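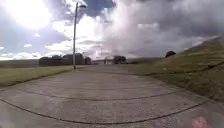
The concrete path at Wallilberg, looking toward the buildings.

We went out to the Wallilberg open day in August. It's held on the grounds at the edge of Skidmont, and the bus lets you off at the main gate, where you pick up a map and a paper wristband. Parking was full by the time the doors opened, so the bus was the right call.

From the gate it's a long walk in. The path is wide enough that groups going both ways had no trouble passing, with flat grass on one side and a steep grassy bank on the other. The concrete is old and a bit scuffed but easy underfoot, and a stroller or wheelchair would do fine on it. There isn't any shade, so bring a hat if it's sunny. We had clouds.

Three buildings were open. The first had the Brirnero display, mostly pumps and valves on long tables, with cutaway models you could turn by hand. The second was the workshop tour, which ran in groups and took longer than the map said. We waited through two tours before we got in. It was worth it for the lathe demonstration, though the back row couldn't hear much.

The third building was the Uddin paint hall. You could only look in from the doorway, and the line moved slowly. I'd skip it with small kids.

Food was two trucks and a coffee stand. Coffee was $3 and a grilled cheese was $5. The trucks took cards but the coffee stand was cash only.

We walked the path again on the way out and caught the 3 p.m. bus. The next one wasn't until after four. Restrooms are in the second building, to the left of the stairs.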